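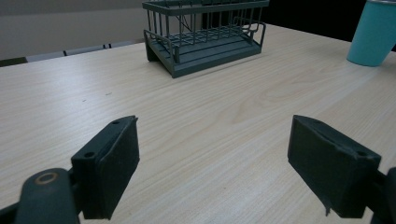 Doing my own index

The proofs of the book arrived in April, with a covering note from Dobos that managed to be cheerful for a paragraph and a half before it got to the index. Authors are responsible for supplying an index. Authors who prefer not to compile their own may have one compiled professionally, and the cost will be set against royalties. I read that last part to my other half, who asked whether the cost could be set against something that existed.

The quote was £300, a very fair price for the work, as I now know. At the time I thought it was a lot of money for putting words in alphabetical order, a thing I have been able to do since I was six. So I wrote back and said I would do my own.

Regular readers (hello to both of you) will know that the book is about the river tolls at Lallar, and mostly about the toll register that begins in 1632 and carries on, with gaps and a good deal of mouse damage, until everyone involved seems to have lost heart. I have lived with that register for longer than I have lived in this house. I know which clerk couldn't spell "barley" and which one could but wouldn't. You would think that somebody in that position could sit down with her own page proofs and say what was on them.

What I thought an index was

I had in mind a sort of list. You go through the book with a highlighter, marking the important words, and afterwards you write the words down with their page numbers. I gave it a weekend.

By the end of the first evening I had highlighted most of the introduction. Everything in an introduction is important, or you wouldn't have put it there, and I had put it there with some force. There was one page on which the only thing not in yellow was the word "however". I had also discovered that the word "toll" appears on every page of a book about tolls, and that an entry reading "tolls, 1 to the end" would be accurate and of no use to a living soul.

I went and looked at other people's indexes, which I had been using for my whole working life and had never once looked at. Some of them are beautiful. I have a battered economic history on the shelf behind me whose index contains the run "herring, disputes over; disappearance of; see also despair". I had always assumed that a machine did this, or a junior person at the publisher. It hadn't crossed my mind that someone had sat there and decided on despair.

There are also terrible ones. I own a book on guild records, otherwise excellent, where the entry for "guilds" is followed by a solid block of page numbers eleven lines deep, like something you'd be handed by the tax office. I have been cross with that block many times. I am now less cross. I can see how a person gets there, and roughly at what hour of the night.

Kiltetti, and its opinions

A colleague in another department swore by a program called Kiltetti, so I downloaded the trial. It lets you type in headings and page numbers and it keeps them sorted for you, and it has a panel on the right that tells you what it thinks you have done wrong. It thinks this in orange.

Kiltetti did not care for the early modern period. It wanted to know whether "Horneo", "Hornio", "Horneyo" and "Hornneoe" were four places or one. This is a reasonable question and I spent the better part of a chapter on it. They are one place, Horneo, the village upstream where the barges had to wait, except for a single entry in the register where I am fairly sure the clerk meant a man who came from there. Kiltetti offered me a button marked Merge All. I hovered over it for quite some time.

In the end I merged three and kept the man. He has his own line, with a question mark after his name, and I'm rather proud of him.

Then there was the matter of ships. The barges have names, and the names are spelt however the clerk felt. They also get sold and renamed, and in one case the name appears to have been moved to a bigger barge with the owner hoping that the toll wouldn't notice. Do you index a barge under the name it had at the time, or the name it is best known by? Best known by whom? I am the only person to have written about it. It is best known by me.

Page limits

Dobos allows 14 pages for the index, in two columns, in a size of type that suggests they would rather you hadn't. My first full draft came to a great deal more than that. I wrote to ask whether there was any flexibility and had a very nice reply about paper.

So I began cutting, and cutting an index is a horrible way of finding out what you really think of your own book. Every subentry is a little claim that someone, some day, will want to find this thing. I had an entry for "weather". Would anybody pick up my book for the weather? I had seven subheadings under "clerks" and one of them was "handwriting of, deteriorating". I defended that one in my head for an entire bath.

The cuts to the names were the worst of it. A good many people turn up in the register exactly once, paying for a cartload of hides or arguing about a rope, and this may well be the only book they will ever be in. Leaving them out of the index felt rude. I kept them where I could and took the space out of the historiography, on the grounds that other historians are mostly alive and can look themselves up by leafing through. They will, too. I know they will, having stood in enough conference bookshops with my own thumb at the back of somebody's new monograph, under my own initial, looking casual.

(If you are a historian and you've come here to find out whether you are in it: you are in the footnotes.)

Concepts are harder than names

Names at least stay where you put them. The thing that finally made me want to ring Dobos and hand over the money was the idea entries. My third chapter is about trust. It's about how a toll-keeper decides to believe a bargeman who says that all those barrels are only salt. I don't think the word "trust" appears more than a couple of times in it, because when I wrote it I had been told off by a reader for using the word too much and had gone through taking it out.

A highlighter can't find a word that isn't there, and neither can a search box. You have to read the whole chapter again, slowly, and at each paragraph ask what it is about, and be prepared for the answer. There's a page and a half in the middle of chapter five which I read four times in that spirit and could not index under anything. I've left it alone. If you reach it, keep going, there's a map.

I also found out that I'd promised, in chapter one, to return to the question of the second toll-house, and that I never did. Two anonymous reviewers, a copy-editor and I had all gone past it. The index caught it at once, by having an entry with only one number after it. I have now slipped a sentence into the conclusion, which the typesetter accepted on condition that I removed one of exactly the same length. I won't say which. 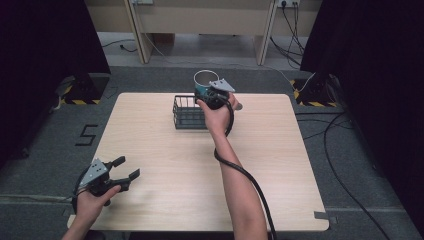

Where it stands now

It went off last week, at ten to midnight, as an attachment with the word FINAL in the file name twice. The weekend I'd given it had turned into most of a month. I did the sums on what I had saved per hour and then I closed the calculator and went to put the bins out.

Dobos have replied with a short list of queries. They would like to know if "see also mice" is intended. It is. They've pointed out that "Lallar, bridge at" directs the reader to "bridges, Lallar", which directs the reader back to "Lallar, bridge at", and could I please choose. And they have asked, very politely, whether the man from Horneo really needs the question mark, since it looks on the page like a printing error. I have said that he does.

The print run is nearly 100 copies, if you take off the ones that go to me and to the libraries that are legally obliged to have it. I mention this for anyone wondering about the royalties.

Meanwhile I've started to read indexes first. I got a review copy this morning, a big serious thing on customs fraud, and went straight to the back with a cup of tea and stayed there until lunch. It has a whole column on false bottoms. Under "barrels" there is a cross-reference to "optimism", and I haven't yet looked up the page, as I'd like to guess a bit longer. The review is due in a fortnight and I suppose I'll have to start on the front half soon.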